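From: Pui-shan Peng
To: Sikasell listeners list
Date: October 2024
Subject: Re: Mwakalinga live set, and is the vinyl worth it?

Hi all,

Sorry for the slow reply, I've been on nights. Hamisi wrote:

> Has anyone on the list got the Mwakalinga double album yet? I've only
> heard the stream and I can't make up my mind. The first half sounds
> like Nonine-era stuff with the drums turned down, and then it goes off
> into those long talky pieces with no beat at all. Caroline Biwott
> reckons it's the best thing he's done. I'm not there yet. Also, did
> anybody make it to the show at the Tellum? I had tickets and then my
> shift got moved.
>
> Hamisi

Yes and yes! I bought the record at the merch table (number 311 of 636, written in silver pen on the back, and already smudged by my thumb) and I was at the Tellum on the Friday, up on the left by the stairs where you can lean on the rail.

First the show. The room holds 200 and it was full well before the support came on, so if you're going to the next one get there early, the bar queue goes straight across the front of the stage and people get cranky. Support was Jeferson Sales on his own with a nylon-string guitar and a loop pedal. I'd never heard him before and I'd happily go again just for him. He did one in Portuguese that had the whole place quiet, even the bar, and then he forgot the second verse of the next song and laughed his way through it.

Mwakalinga played with a three-piece this time, Sándor Dudás on bass, and what a difference. On the Nonine recordings the bass is this polite little thing sitting under the keys. Live it was the loudest thing in the room, and the old songs had a swagger I didn't know they had in them. He opened with Ferry Money, which I did not expect, and then went straight through most of side one without saying a word. My neighbour at the rail hated that. I loved it, I can't stand a lot of chat between songs.
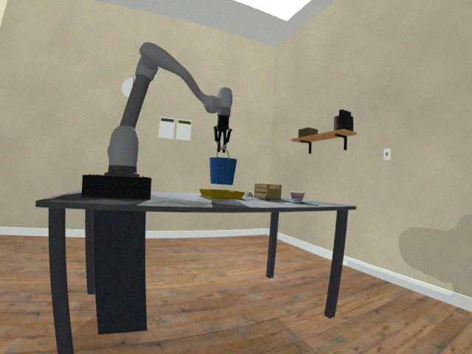 Now the record, Hamisi, where I'm half with you and half with Caroline. Side one is as good as anything he's put out and side two has the single, so no complaints there. Side three is the talky stuff and I skipped it the first few times. Then I put it on while I was doing the dishes, and the piece about his grandmother's well got me properly — it's eight minutes of him talking over one organ chord, about her hauling up the water before anyone else was awake, and when he gets to the line about the bucket coming up I had one in my head straight away, a blue one, hanging off its thin wire handle. I stood there with the tap running. It won't be everyone's cup of tea, but please give it a go with the lights low and your phone in another room. Side four I still don't get. The last track in particular sounds like two songs that were introduced at a party and didn't hit it off.

As for the pressing, mine is fine apart from a tick near the start of side two that goes on for 3 turns and stops. The centre label on side four is a bit off, but it plays true. The sleeve is lovely heavy card, and you get the lyrics for the sung tracks, though not for the spoken ones, which seems backwards to me. The colours are much richer than they look on a screen too.

If you're only going to buy one, I'd still say get the February live tape from Sikasell before this. It's rougher, and there's a bloke coughing all through the quiet one, but you can hear the songs finding their feet. I can lend you my copy if you've still got something to play it on.

Caroline, are you driving down for the next Tellum night? I could do with a lift home, the last tram leaves before the encore. I'll chip in for petrol and I promise not to hum.

Oh, and does anyone know what organ that is on side three? I think it's the same one as on the Nonine EP but my partner swears it's a harmonium.

Cheers,
Pui-shan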